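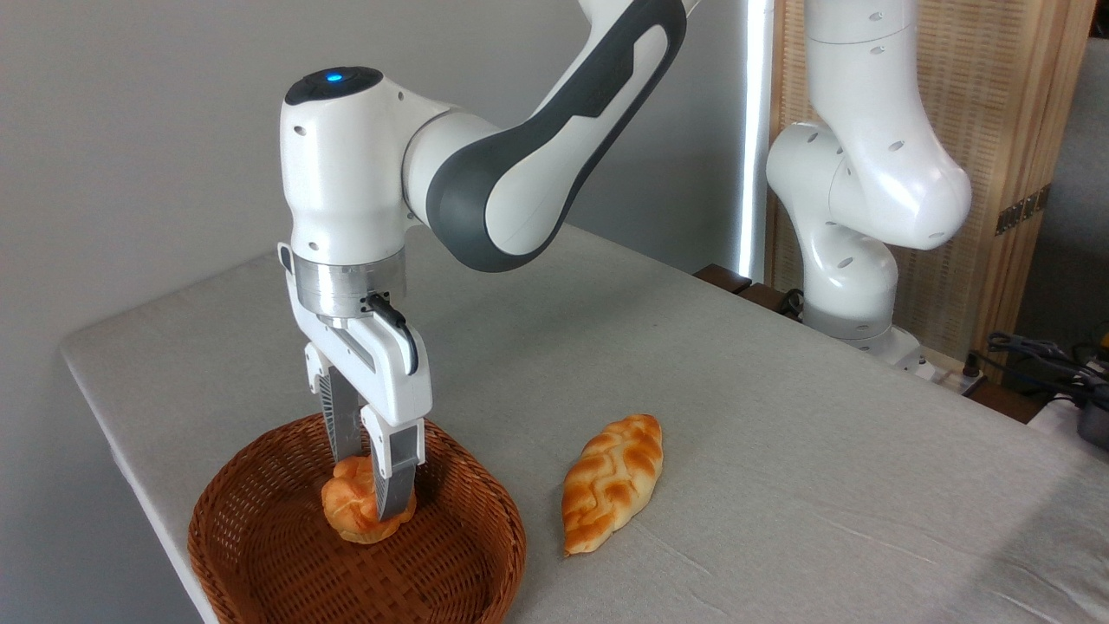

Search this site Search

Kitchen and Dining Room Safety Checklist
Dunilo Hall, Borbély Street entrance
Inspected by Kinga Vass, March 12, 2010

Items are marked OK, Fix, or Watch. Fix means it has to be done before the next booked meal. Watch means it is fine now and gets looked at again in July.

FLOORS AND EXITS

Back door opens fully from inside without a key – OK
Sticks a little at the bottom in damp weather. Planing it now would leave a gap in summer.

Front double doors – OK

Exit sign over back door lit – Fix
One of the two bulbs is out. Spares are in the meter closet, top shelf, behind the paint.

Path from stove to back door clear – Fix
Folding chairs were leaning in the passage again. They go on the rack under the stage. The passage is 18 feet long and there is no second way out of the kitchen, so nothing gets stored in it, including overnight.

Floor tile by the dish sink – Watch
Two tiles are lifting at the corner. Not a trip hazard yet. Do not put the rubber mat over them, it hides the edge.

Posted occupancy sign, dining room – OK
Reads 300. Sign was moved to the left of the coat hooks so it can be read with coats hanging.

FIRE

Extinguisher, kitchen wall – OK
Needle in the green, pin in place, tag current.

Extinguisher, stage left – Fix
Tag is missing. The needle is in the green but without the tag I can't pass it. Called Gokent for a service visit, waiting on a date.

Fire blanket – OK

Range hood filters – Fix
Greasy. The sheet on the wall says they were washed after the last large dinner and I don't think they were. Soak both in hot water and degreaser, let them dry fully, then put them back with the arrows pointing up.

Gas shutoff labeled and reachable – OK
New label, red on white. The handle turns freely.

Smoke alarm, dining room – OK
Smoke alarm, upstairs office – Fix
Chirping. Needs a 9-volt battery.

ELECTRICAL

Outlets near sinks trip when tested – OK
All three tested with the plug-in tester.

Coffee urn cord – Fix
Insulation is cracked near the plug. Urn is tagged and sitting on the office floor. Do not use it with tape on the cord. Jovus quoted $351 for a new urn of the same size and sells the cord separately, so get the cord price first.

Extension cords – Watch
One in use behind the steam table. It is heavy enough for the load, but it has been there since last July and should be a proper outlet. The quote for that work was $1,225 and is still on the desk waiting for an answer.

Panel door closes, breakers labeled – OK
Breaker 7 says "fan?" – it is the hallway lights. Corrected in pencil.

FOOD STORAGE

Refrigerator at 40°F or below – OK
Read 38 on the inside thermometer. The dial on the door is wrong, ignore it.

Freezer at 0°F or below – OK

Dry goods off the floor – Fix
Two sacks of flour on the floor of the pantry. Bottom shelf is empty and takes both.

Bread and rolls covered until served – OK
Baskets get a clean cloth liner each time. Wash the liners with the aprons, not with the floor rags.

Woven baskets brushed out and dry before stacking – Watch
Crumbs in the bottom of a few. No sign of mice. Traps checked in the pantry and under the stage, all empty.

Open packages dated – Fix
Rice, sugar and one tub of shortening had no date. The shortening was thrown out.

HAND WASHING AND FIRST AID

Hand sink has soap and paper towels – OK

Hot water at hand sink – Watch
Takes a long time to arrive. Someone will stop waiting for it and use cold.

First aid kit stocked – Fix
Low on burn dressings and medium gloves. The scissors are gone. Please return them if they are in your apron.

Emergency numbers posted by phone – OK

TABLES AND SERVING AREA

Folding table legs lock – Fix
The long table with the green dot doesn't lock on one side. Turned to the wall, don't set it up.

Tablecloths clear of the floor – OK

Sneeze guard secure – OK
Tightened the left bracket a half turn.

Copy to the office binder. Initial next to each Fix when it is done and write what you used.

K. Vass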